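2021年1月18日

夜、Zallorariの配信でKornskaの「Poduval」を観た。12月にMalleyでやった公演の録画で、評判がいいというので気になっていた。評判がいい、というのがまず怪しいのだが、観ないで怪しむのも失礼なので、夕飯を早めに片づけて画面の前に座った。

再生回数は1,273回と出ていた。多いのか少ないのか、私にはわからない。途中でやめた人も最後まで観た人も同じように数えているのだろうし、私のように冒頭で音が出なくて再生し直した人間は2回分になっているかもしれない。それを「大反響」と書くサイトの紹介文は、どこを見て書いているのか。反響というのは、観た人が何か言って初めて反響だと思う。

芝居は、閉館する映画館の映写技師が、来ない客を待って一晩過ごす話だった。前半は悪くない。椅子の背を布で拭いていくだけの長い場面があって、あそこは台詞がないぶん信用できた。ところが中盤から、登場人物が自分の孤独を自分で説明しはじめる。待っている人は「私は待っている」とそんなに何度も言うだろうか。私ならまず時計を見るし、腹も減る。

もうひとつ引っかかったのは寄りの多さだ。泣く前になると必ず顔に寄る。寄られるとこちらは「さあ泣くぞ」と身構えてしまって、肝心の涙のころにはもう冷めている。劇場なら、そのとき隅で黙って立っている役者を見ていることもできる。配信ではその自由がない。「劇場より細部が見えて得」という感想をいくつも読んだけれど、見えているのは誰かが選んだ細部だけだ。得かどうかは、選ばなかったほうを見てからでないと言えないはずで、それは誰にも見せてもらえない。 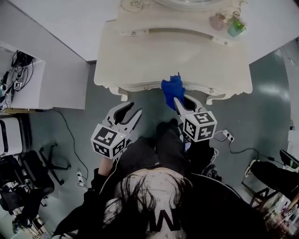 衣装についても書いておく。レビューではそろって「記号を排した衣装」と褒められていた。全員が灰色の服で、役の年齢も仕事もわからない。わからないから普遍的だ、という理屈らしい。私はこの理屈をあまり信じていない。客は何でも読む。写真のように、大きな黒いWの字が入った白いキャップに黒い上着、という姿で役者が出てくれば、客席は頼まれなくてもWが何の頭文字かを考えはじめる。長い髪が帽子の上にかかっているだけで、その人の性格まで決めてかかる人もいるだろう。灰色で揃えたところで同じことで、こちらは灰色の意味を考える。囚人か、修道士か、予算の都合か。私は三つ目に傾いている。排したと言えるほど記号は簡単に出ていってくれない。それなら堂々と字のひとつも背負わせて、客に外れた推理をさせたほうが面白いのではないか。

観終わってから、ほかの人の評をいくつか読んだ。よくない癖だと思う。自分の感想がまだ柔らかいうちに人の文章を読むと、すぐそちらの形になる。案の定、「時代の空気を静かにすくい取った」という一文が頭に残ってしまい、追い出すのに苦労した。時代の空気とは何か。去年からこの言葉を芝居の評で何度見たことか。人がひとりで部屋にいる場面があれば、今は何でも時代の空気になる。この台本は再演で、初演は10年以上も前だと当日パンフレットのPDFに書いてあった。すくい取ったとすれば、ずいぶん前の空気である。

もっとも、褒めている人たちが嘘をついているとも思わない。劇場に行けなかった時期が長かったから、幕が開くだけで点が甘くなるのはわかる。私だって客電が落ちる音のない暗転のところで、少しぐっときた。だが、ぐっときたのは芝居のせいなのか、久しぶりに暗転というものを見たせいなのか。そこを分けずに「傑作」と書くのは、書き手が楽をしているように見える。劇団にとっても、本当にありがたいことなのだろうか。次の公演で同じことをして、そのとき客の点が辛くなっていたら、誰も責任は取らない。

演出の人の挨拶文も読んだ。「余白を観客に委ねた」とあった。委ねられた覚えがない。あれだけ台詞で説明しておいて、余白はどこにあったのか。椅子を拭く場面のことだろうか。それなら同意するけれど、あそこには後半になって音楽がかぶさってくる。二度目に拭くときのピアノである。あれを消してくれたら、私の評価はだいぶ変わったと思う。

配信のチケット代は高くなかった。値段のことを書くと品がないと言われそうだが、家の机で、途中で湯を沸かしに立ちながら観たものに、劇場と同じ額を払えと言われたら私は怒る。今回の額なら怒らない。ただ、湯を沸かしに立てたということは、立ってもいいと思わせる場面があったということで、メモを見ると台所に行ったのは病院からの電話の場面だった。長かった。相手の声が聞こえない電話というのは、舞台ではどうしてああも全部復唱するのか。

こう書いてみると文句ばかりだが、椅子の場面はもう一度観たい。視聴期限がまだ残っているので、明日の夜、音を消してあそこだけ観てみるつもりでいる。ピアノなしでも良い場面かどうか、そのときに決める。評の下書きは496字で止まっている。うち半分は電話の悪口なので、たぶん書き直し。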